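Tadum Counter Arm – Demonstration Days at Stedport

Product overview | Demonstration visits | What to bring | Booking

The Tadum is a single-arm unit for kitchen and food-prep counters, sold and supported by Kabbaj. You can see one at work in the demonstration kitchen at our Stedport building. Visits are free and are open to care homes, test kitchens, colleges and anyone with a serious interest in buying or leasing.

What a visit covers

A standard visit lasts 72 minutes. The first part is a short talk with coffee. The rest is spent in the kitchen, with the arm running. Vaida Jõgi leads most of the visits and has been with Kabbaj since 2010. Taha Kamel runs the arm and takes the technical questions.

The kitchen is set up the way people keep a kitchen at home. There is a toaster, a toaster oven, a cooktop, a cutting board, a plate of fruit and a row of jars and canisters along the back. We keep it that way on purpose. Buyers told us early on that a bare steel table told them very little about how the arm would do in their own building.
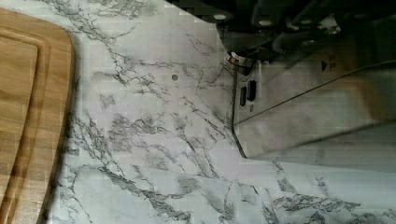
Most visitors ask first about clearance. A household counter is shallow, the wall is close, and there is usually something standing where you would like the wrist to go. Taha will talk through how the approach height is set and what happens when it is set too low. If you have a particular counter in mind, write down its depth and the height of any wall cabinets before you come. We can mark those limits out with tape and run the same moves inside them.

The second question is usually about surfaces. Patterned stone and polished metal are harder to work over than plain matte laminate, and we would sooner have you see that for yourself than read it in a brochure. Ask to see the camera feed on the side screen. It is the same feed an operator gets, with nothing cleaned up.

The demonstration program

The program changes a little from month to month. At present it includes:

Pick and place with small items from a plate
Moving a light container from the back of the counter to the front
Working close to appliances
Stop and recovery, including the hand stop
Changing the fingers on the gripper

Each group can ask for one item to be repeated. Groups are limited to 12 people so that everyone can stand near the counter. Larger parties are split in two, and the second half gets the talk while the first half is in the kitchen.

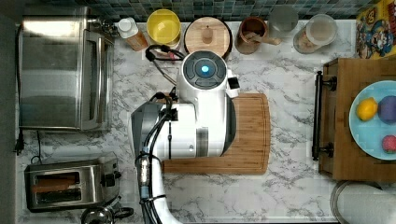
Cable routing gets its own few minutes in the talk. On a fixed installation the cables can go down through the counter or back to the wall. On a trial installation they stay on the outside of the arm and are clamped at intervals. Both are supported. The outside route is quicker to fit and easier to inspect, but it needs more slack near the joints, and that slack has to be kept away from open shelves and hooks. Installers should plan on checking the clamps every month during a trial.

Visitors stand behind the line on the floor while the arm is powered. Please keep bags on the hooks by the door. Children under 12 cannot be admitted to the kitchen, although they are welcome in the front room with an adult.

Trying it yourself

Toward the end of the visit there is time for two or three people to guide the arm by hand. No experience is needed. Vaida will show you where to hold it and how to save a position. People tend to push too hard at first – a light touch is enough. If you want a longer session, ask about the half-day course at Custadgate, where there is a second arm and a proper training bench.

We also encourage visitors to bring their own items. A favorite mug, a jar your staff have trouble opening or a tray you use every day are all useful. Please leave glass with chips or cracks at home, and tell us in advance about anything heavy.

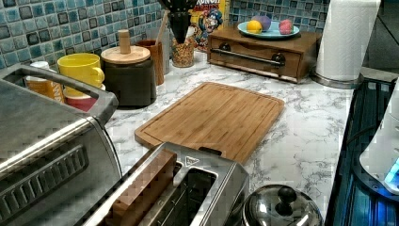 Appliances raise a different set of questions, mainly to do with heat and handles. Long bar handles are fairly simple to grip. Small round knobs take more setup, and touch panels need a soft fingertip, sold separately. We do not recommend reaching over a cooktop that is switched on, and the safety settings supplied with the arm let you block off that part of the counter. Taha can show you how the blocked area is drawn and how to change it later.

Trial installations

After a visit you may book a trial in your own kitchen. A trial runs for 66 days and includes fitting, one staff training session and phone support during working hours. The counter must be level and fixed to the wall or floor. Freestanding islands are assessed case by case.

Booking

Visits run at 10 a.m. and 2 p.m. There are no visits in July, when the kitchen is closed for refitting. To book, use the form on the Stedport page and give the number in your party, your type of site and any access needs. The kitchen is on the ground floor, with parking at the rear.

Related pages: Gripper fingers and fingertips | Trial terms | Half-day course, Custadgate | Contact Kabbaj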